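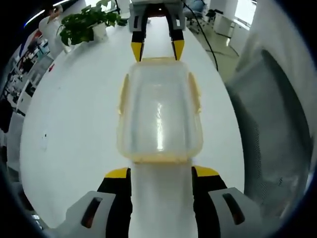
Reading time: 2 minutes

4.2 The open day at Stondwood

Figure 3. Two-gripper handling of a translucent food container at the demonstration table.

The second part of our study took place in July 2026, when the Stondwood workshop opened its doors to visitors and we were kindly given a table for the whole afternoon. We had planned a short, tidy demonstration, and of course it grew – people wanted to stay, to ask, and above all to try the grippers themselves, which we were very happy to let them do.

The task in Figure 3 was the one visitors asked for most. A clear plastic food container with a pale yellow rim has to be handled by two grippers facing each other across it. Dalibor Halás had suggested it back when we were preparing the Prorkelau task set, on the grounds that see-through objects with a shiny front wall are hard on the vision side of Mollah, our learning pipeline, and everybody at home has a box like this one anyway. The small tabs on the two sides give a person something to aim for, and several visitors remarked on them before we did!

Kristine Castillo introduced each turn with the same few sentences and then stepped back, so that the first attempt was always the visitor's own. Vlastimil Pešek kept the notes we draw on in Section 5. Adding the afternoon's recordings to the earlier ones brought the collection from 1,918 to 2,779 episodes, and we are grateful to everyone who stood in line for this.

A few remarks on the fingers. Their yellow tips were easy to talk about ("bring the yellow part down to the rim"), and we kept this wording in the written instructions afterwards. Miroslava Michalík would have liked a lower table for the younger guests, and we agree – next time we will bring one.

We use cookies to remember your reading settings. Accept | Manage choices

Contact | © Prurnex Papers | Back to top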